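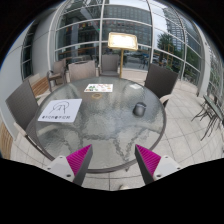 Kiltholm 卓上版レビュー：灯油と軽油の値動きを追う道具として

Kiltholmは原油と石油製品の価格を一覧で見るためのソフトで、開発元はStevmont。うちは小さな燃料販売店なので、見たいのは仕入れに響く数字だけである。三か月使ったところで書いておく。

画面は左に銘柄の一覧、右にグラフという昔ながらの作りだ。登録できる銘柄は400までで、うちで使っているのは29。並べ替えは項目名を押すだけで済み、保存した並びは次の起動でも残っている。起動は速くない。朝七時に立ち上げて、前夜の終値がそろうまで少し待つ。

良かったのは製品間の値差の表示だった。原油と軽油の差を一本の線にして、円換算で重ねられる。以前使っていたTuncerでは表計算に書き出して自分で引き算をしていたので、この作業が丸ごとなくなった。換算に使う為替の時刻も選べる。

通知は設定項目が多く、最初は鳴りすぎた。値幅で指定するか率で指定するかを銘柄ごとに決める必要があり、一括変更はできない。軽油だけ率にして、あとは切った。

気になる点は日本語まわりである。メニューは訳されているが、契約月の表記が英語のままのところがあり、書き出したファイルでは列の見出しがずれることがあった。五月の更新で見出しは直った。説明書は226ページあるものの、索引がないので目的の項目を探すのに手間取る。

料金は月額およそ3478円。過去データを五年より前までさかのぼるには追加の契約がいる。季節ごとの傾向を見る程度なら標準の範囲で足りた。

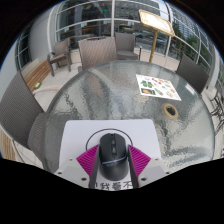

Boris Šimkoからは、値差の線は便利だが先物の限月が切り替わる日に段差が出るので、そのまま読むと仕入れの判断を誤る、という指摘をもらった。設定の「つなぎ方」を調整済みに変えると段差は消える。ただし表示される価格は実際の約定値とは違ってくるため、私は両方のグラフを保存して切り替えている。

同じ用途ではProniaも試した。在庫統計の見せ方はあちらが上で、週ごとの増減がすぐ読める。値段だけを追うならKiltholmのほうが手数が少ない。契約は一年分を更新した。通知の一括変更は要望として送ってあり、返事はまだ来ていない。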